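In praise of folding on the bed

Filed under: Home Truths, Laundry & Linen

Reading time: 2 minutes

My sister-in-law bought a folding table last winter. I don't mean a table that folds, I mean a table for folding on, waist height, with a little rail along the back so the socks don't escape, and she is so pleased with it that I've had to hear about it at every family meal since. My back, she tells me, will thank me. Well, my back and I have talked it over and we're staying with the bed.

I grew up in Plosten in a house where everything clean went on my parents' bed. Shirts, tea towels, the curtains twice a year, all of it. You came home from school and there was the heap, and you sat down on the edge and got on with it, and the bed was big enough that two or three of you could work without bumping elbows (we bumped elbows anyway, on purpose). I still can't see a made bed in the afternoon without feeling that somebody has forgotten to put the washing on it.

The usual objection is that a bed is too soft. People say you can't get a crisp fold on a mattress, and for a dress shirt going into a suitcase I'd give them that. But most of what I fold isn't dress shirts! It's pyjamas, and T-shirts gone thin at the neck, and above all it's work clothes, which are a different animal altogether. A proper work shirt has a collar that won't lie down, pocket flaps that turn up at the corners and enough cloth in the sleeves to make a second shirt. Put one of those on a narrow table and half of it hangs over the side, and the half that hangs drags the rest of it down after it. Then you're picking it up and starting again, and your tea's gone cold.

A bed lets you throw the thing out to its full width, arms and all, and look at it. I like the looking. You find the missing button that way, and the cuff that's starting to go. My husband's firm in Osarstead gave him shirts with the name sewn on the chest and I must have mended each of them at least once, always for something I noticed while it was spread out on the covers. I don't believe I'd have spotted any of it on a table with a rail.

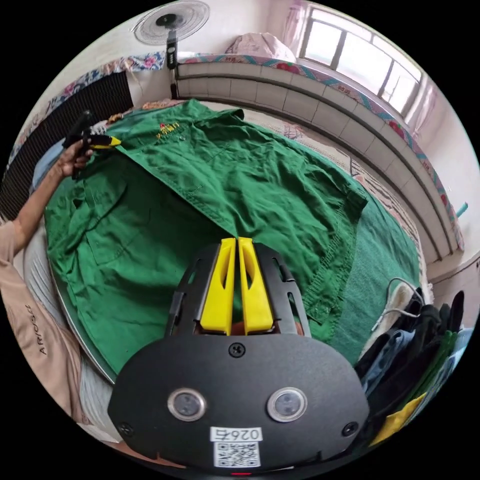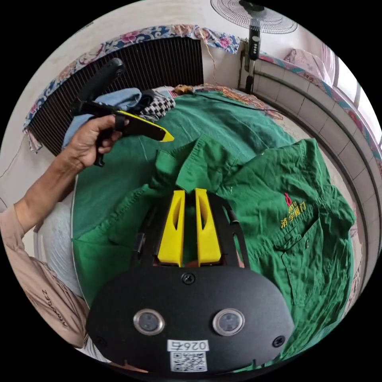
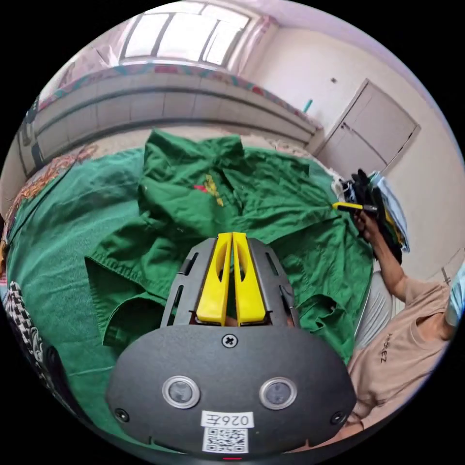
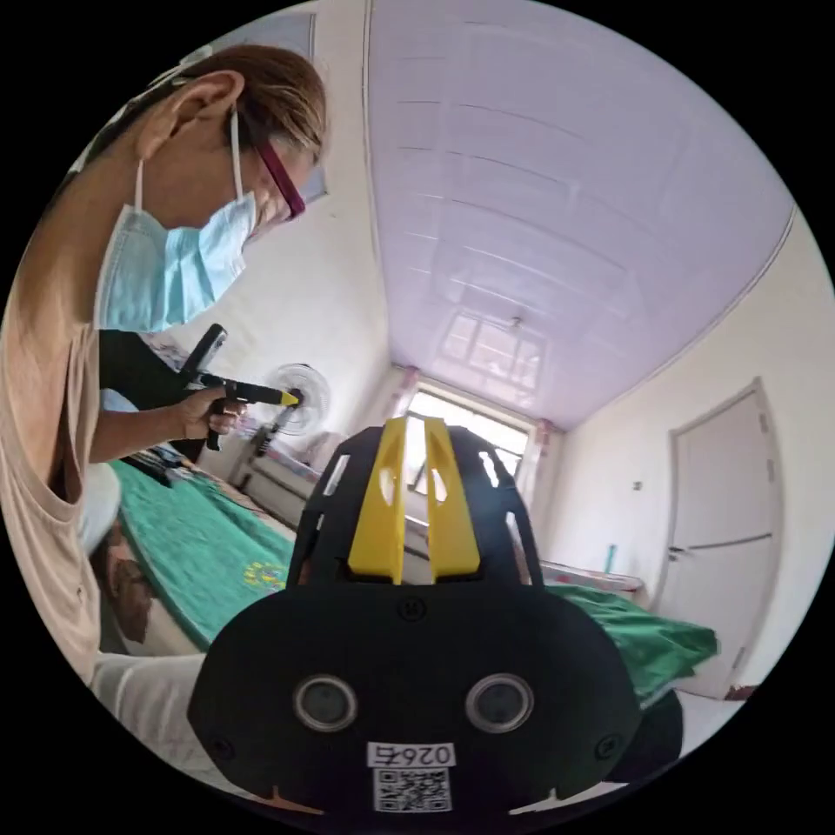

Green on green, all laid out on the bed

I do have a soft spot for a plain coloured sheet under the work, and yes, even when it's the same colour as the washing. My mother would have said you'll lose things on it. You might lose a green sock, I suppose. But with a stripy cover I'm forever trying to line the hem up with the stripes, and then the whole shirt comes out crooked and I've annoyed myself for no reason.

And a chair! If I could make one rule for the whole country it would be that there has to be a chair next to the bed. It can be any old chair, plastic will do, ours came from the garden. The finished pile goes on the chair and the unfinished pile stays on the bed, and the two never meet. Every laundry disaster I've had, including the time I refolded 19 pillowcases that were already folded, came from putting the done with the not-done. The books about tidying want you to have baskets with labels, and drawers where the T-shirts stand up in rows like filing. I tried the standing-up drawer for a fortnight and spent it feeling like a clerk.

As for how you fold, I'm not fussy. Buttons done up, or the top one and one in the middle if you're in a hurry. Face down, sleeves in, sides in, bottom up. My neighbour Floarea Buzatu does hers face up and swears by it, and her cupboard is neater than mine, so what do I know. I do think you should smooth the front with your hand before you turn it over, because whatever crease is there when you fold is the crease you'll be wearing.

There's also the matter of bedtime, and I think this is where the bed beats every table ever made. Washing on a table can stay there until Easter. My sister-in-law's has a pile of towels on it that I recognise from my last two visits (sorry, Aurelia, you know it's true). Washing on the bed has to be dealt with before you can lie down. Some nights I cheat and move the lot on to the chair in one great armful, and then I wake up to it looking at me, but most nights it gets done, usually with the radio on and one of the children telling me something long about school.

So she can keep the table. I'm told it was a bargain in the Hultholm sale and that there may be another one left, and I've asked for slippers.

Comments

Aurelia Roman: Those towels are a DIFFERENT pile. Also you're getting the table.

Cameron Cairns: Bed every time, but I'm 6 foot something and after 8 shirts I'm on my knees next to it like I'm saying my prayers. Any tips?

Lenuța Filip: Cameron, sit on the edge and turn sideways, don't lean over. I did hotel linen for years and we had high tables and I still fold my own on the bed at home.

Oana Avram: Face up, Floarea is right. You can see if the collar's straight.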